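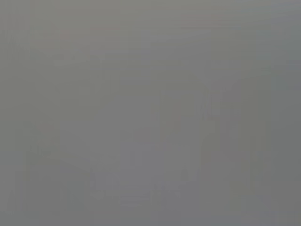

Hằng Khúc wrote after reading the first draft of this file that it told her how the arm was built but not what she was allowed to do with the recordings, and that she would want the second part before the first. The order has been changed. Use and licence now come first, then the recordings, then the build.

Lâm: recordings from the Tetine arm at the Wimdale shared workshop

What you may do with it

Use the recordings for whatever you like, including paid work. Please name the Wimdale workshop if you publish something. If you pass the files on, pass this README on with them. The drawings for the printed parts are under the same terms. The control software is in its own folder with its own licence file, so read that before copying code out of it.

Do not use Lâm to decide whether an arm is safe near people. It wasn't recorded with that in mind and there is no force data in it.

What it contains

Lâm holds 700 episodes. An episode is one attempt at one task, from the moment the operator presses the start pedal to the moment they press it again. Each episode has its own folder, and in it you will find:

wrist: stills from the small camera mounted at the gripper
joints: joint positions as reported by the motors
pedal: start and stop times
notes: a short text file typed by the operator, sometimes empty

There are 9 tasks. They are all bench jobs: picking up, putting down, turning over, sliding along, sorting into trays and so on. The full list with the wording given to operators is in tasks.txt. Two of them were reworded in March. Episodes made before and after the rewording are in separate folders, and you should not mix them without checking that the difference doesn't matter for your work.

Failed attempts are included. The notes file should say "failed" on its first line. Mỹ Ung went back through the early ones and added this by hand where it was missing. Later ones rely on the operator having typed it.

Wrist stills

The wrist stills are stored as they came off the camera. Nothing has been sharpened, brightened or cropped. Contrast varies a great deal between episodes. At the low end are stills that are nearly all grey, with faint vertical edges and soft shapes that can't be named. These carry the mark "low" in the episode index. They have not been removed. To leave them out, filter on that mark when you load the index. The loader keeps everything unless told otherwise.

The mark is set by a script that compares the lightest and darkest parts of the still. It does not know what is in view, and a plain sheet of card held close would get the same mark. Nothing in the index should be read as a judgement on whether the task went well.

Do not assume the gripper is visible in every still. If your method needs the fingers in view, check for them yourself.

The arm

Tetine has 6 joints and a two-finger gripper. The links are aluminium tube with printed brackets. Cúc Vi drew the brackets and printed most of them at home, and the rest came off the workshop printer. The base is bolted through the bench top with a steel plate underneath. An earlier base used clamps and crept backwards under load, so please don't go back to clamps.

The motors are driven from a Kivex board. The wiring plan is in the build folder. The board's connectors are labelled in the order of the joints, starting at the base. On our board, the labels for the wrist motors were swapped by us during soldering, and the plan shows what we have, which may not be what you get if you start from a clean board. Check each motor alone before connecting the next.

Building the gripper mount

1. Print the mount flat side down. Supports are needed under the camera shelf only.
2. Clear the cable slot with a small round file.
3. Fit the heat-set nuts before anything else goes on. There is no room for the iron later.
4. Screw the camera to the shelf finger tight and run the cable through the slot.
5. Fit the mount to the last link.
6. Move the wrist through its whole range by hand with the power off and watch the cable. Leave enough slack for the far end of the turn.
7. Tighten the camera screws and put a dab of thread lock on each.

Uyên Ung has a version with the shelf tilted further towards the fingertips. It is in the drawings folder under her name. None of the episodes in this release were made with it.

Running the recorder

Start the arm first, then the recorder. The other way round, the recorder finds no joints and writes an empty file without complaining. We know about this. Until it is mended, look at the size of the joints file after the first episode of a session.

Put the arm in its rest pose before pressing the pedal. The rest pose is stored in the settings file and the arm will go there on its own if you hold the pedal down for 2 seconds. Keep clear of it while it moves. The red stop button cuts power to the motors, and the arm will drop, so have a hand free to catch the elbow.

The workshop lights are on a timer and go off at 21:00. Press the switch by the door to get another hour.

Known faults

Clock: the camera and the joint readings run from different clocks. The offset is measured at the start of each session and written in session.txt, but it drifts. Leonie Böttcher wrote a small tool that lines them up from the first movement of the wrist. It works on most episodes and prints a warning on the ones it can't settle.

Base joint: there is play in the base bearing. The reported position and the true position differ slightly when the arm changes direction.

Notes: written in English and Vietnamese, sometimes both in one file. They have not been translated or tidied.

Missing pedal times: a few episodes have no stop time. The loader uses the last joint reading instead and sets a mark to say so.

Reporting problems

Open an issue with the episode folder name and what you expected to find. If it concerns the drawings, say which printer and material you used. Questions about the Kivex wiring go to Cúc Vi, and anything to do with the loader or the index to Mỹ Ung.

Still to do

Replace the base bearing
Make the recorder stop with an error when it finds no joints
Record the sorting task again with the tilted shelf
Add the parts list with current suppliers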